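Robotics Help > School and Student Projects > Grippers and handover
Tags: two-arm, student team, pick and place, wrist view

Two-arm box handover, our gripper always closes too early

Posted by Zerrin Ağca, November 19, 2025

Hi everyone! I'm on a student team of four and we're doing a handover task for our automation class. One arm picks a small cardboard box up off a low flight case, brings it over, and the second arm is supposed to take it and put it down on a white table. Sounds easy, right? The picking part we've mostly got. The taking part is making me want to switch majors.

Our second gripper is the one with the big jointed fingers and the textured pads, and we run it from the small camera at the wrist. We start every run the same way, fingers wide open over the table, the other arm parked above the box, and then we let the program go.
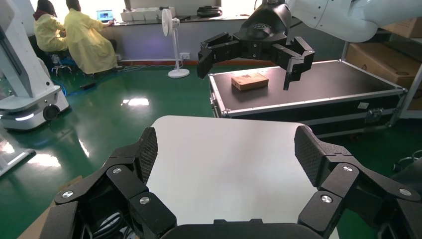
So the first arm lifts, swings over, holds still, and then our gripper closes before the box is properly between the pads. It pinches a corner and the box spins out and lands on the floor. We've logged 1784 frames from the wrist and gone through a lot of them by hand, and the detector says "box in position" way before I would say so. I already tried making the detection area smaller. That helped for an afternoon and then it went back to being awful.

We're using the Draltus control package because that's what the class uses, and we can't swap it out. Demo is in December. Any ideas? Also, our teammate Necati thinks it's the lighting and I think it's the code, so please settle that too :)

Necati Gökçe
Teammate here, hi. It's the lighting. The floor is shiny green and it throws big white patches back up at the camera, and the tabletop is white as well. I'm just saying.

Annatjie Mathebula
I helped with a club team that had nearly this same problem, so let me ask the boring thing first. Is your detector checking the box against the fingers, or only checking that there's a box somewhere in the middle of the view? Ours did the second one. With a wrist camera, a box that's still too far away can sit right smack in the middle between the open fingers and look perfect. The software has no clue about distance unless you give it one.

What we did was pretty crude. We held a box by hand at the exact spot where we'd want the fingers to close, saved that view, and measured how wide the box looked in it. Then we only allowed the close command once the box looked at least that wide, and stayed that wide for a few frames in a row. Make sure you use the same box every time or you'll be measuring all over again (ask me how I know).

Second thing: add a pause. We had 1000 milliseconds between the first arm stopping and the second one closing. It felt like forever to watch, but the arm does wobble a bit when it stops and you want that gone. You can trim it later.

And when you do close, go slow until you touch, then squeeze. If one pad gets there first at full speed it'll knock the box around, which sounds a lot like your spinning.

On the lighting, Necati may have half a point. Glare can fake an edge for you. Lay something dull over the table for ten runs and compare, it costs you nothing. I'd still do the width check first.

Erhan Gündoğdu
had this with Draltus too, check your config, there's a setting for how sure it has to be before it calls something a match and ours was way too low. raise it and restart. If you don't restart it keeps the old number

Zerrin Ağca
Ok, Erhan, we had NOT been restarting. That explains my one good afternoon, I think. Annatjie, thank you so much, we only check the middle of the view, exactly like you said. I'm going to do the hand-held box thing next session and Necati is in charge of finding a tablecloth.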